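Home Interviews Bench Notes Archive Contact

Choosing a gripper at Stavo: a talk with Candela Herrero

7 min read

Candela Herrero had wanted to be done with grippers by the end of last year. Her group at Stavo builds small tabletop setups for training and testing manipulation software, and the arms were settled long ago. The grippers were not. When we spoke on 28th May she had three candidates on a shelf, a spreadsheet she described as "too wide to print," and a decision due in June.

The candidates were a two-finger parallel gripper from Flindix, another parallel model from Dedelov, and an adaptive three-finger hand that Dursun sells mostly to packaging lines. All three bolt to the same flange. According to Herrero, that is where the similarity ends.

"People ask me which one is strongest," she said. "We pick up blocks, cups, bags of screws. Any of them can crush a cup. I want to know which one closes at the same width on the last grasp of the day as it did on the first."

The test she settled on is simple and dull. The arm picks an object, lifts it, holds it, puts it down at a new spot and goes back to its start pose. Each gripper gets 4000 cycles, split over foam blocks, smooth plastic parts and a few thin items such as rulers and drawer pulls. A grasp counts as missed if the object slips, turns more than a set angle in the fingers or never leaves the table.

The Flindix went first and missed 68 grasps over the full run. The Dursun hand, which went second, missed 608. Herrero does not think the second number is fair to the product.

"It was made for wrapping around things from above," she said. "We asked it to pinch a ruler off a flat table. If you take out the thin items it looks fine. I can't take out the thin items, though. That's half of what our software people care about."

The Dedelov run was not finished when we talked. It had been stopped twice, once for a firmware update and once for a worn finger pad, and she would not give a partial number.

Much of her time has gone into cables. Both parallel grippers take power and data from the wrist, and anything mounted beside them needs its own line. On a six-axis arm the last joint turns far enough to wind a cable up or pull it tight. The group tried clips along the forearm, then a spiral sleeve, and then went back to leaving a free loop with enough slack for the full range of the wrist.

"The clips looked great," she said. "Then the wrist rolled over and one of them popped off and went across the room. The loop is ugly and it swings. But a swinging cable pulls a little all the time, and a clipped one pulls a lot at one angle. I would take the first. You can calibrate around it, more or less."

The swing does have a cost. On fast moves the loop can drop low enough to brush a tall object, so the controller now has a speed limit for any path that crosses the front of the table. It adds time to every run.
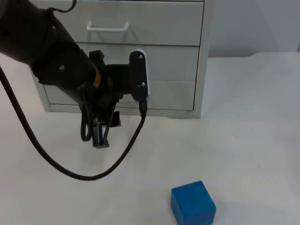

Erhan Uçar would settle the matter by routing everything inside the arm, and told me so when I reached him by phone later. He said the group has spent more hours on slack and sleeves than a hollow-wrist arm would have cost them, and that any gripper comparison done with an outside cable is partly a comparison of cables. He would rerun the Flindix test with the line moved to the other side of the wrist before believing the result.

Herrero has heard the argument and agrees with some of it. She did repeat a short block of the Flindix test with the cable on the other side. The misses came out close to the same, but she says the block was too short to prove much.

"He's right that it's in there," she said. "It's in there for all three of them, so I can still rank them. I just can't tell you what the number would be on somebody else's arm."

Fingers turned out to matter more than she expected. The stock pads on the Flindix are short and fairly hard, and they hold a foam block well but let smooth plastic creep. Softer pads fixed the creep and then wore down before the run was over. The group now swaps pads on a schedule and logs the swap in the same file as the grasps, so a change in the miss rate can be checked against it.

She has also changed her mind about force sensing. The Dursun hand reports contact on each finger, and at first she counted this as its main advantage. In practice the reading arrived too late to save a bad grasp, and the controller mostly used it to note that the grasp had already failed. The parallel grippers report only finger position and motor current. For blocks, she said, that is enough: if the fingers stop wider than zero, there is something between them.

Setup time is a separate column in the spreadsheet. Getting the Flindix from box to first grasp took 26 minutes, including the bracket. The Dedelov took most of a morning because its driver expected an older version of the controller software. The Dursun hand was quick to mount but slow to tune, with a separate closing profile for each type of object.

I asked whether she would buy the Flindix if she had to choose that afternoon. She said yes, with the softer pads and a spare cable — "two spare cables, put that in" — and that she would keep the Dursun hand for work on bags and cups, where it did well.

The Dedelov still has its chance. Its fingers open wider, and some of the objects planned for the next round will not fit between the Flindix pads at all. Herrero wants to see the full run before she writes the order. She also wants to add a test the group has skipped so far, in which the arm opens a drawer, puts a block inside and closes it again.

"A drawer doesn't slip like a block does," she said. "It jams, and the arm keeps pulling. I want to see which gripper lets go first."

Questions about this interview? Use the contact page. | © Bench Notes. All rights reserved. | Back to top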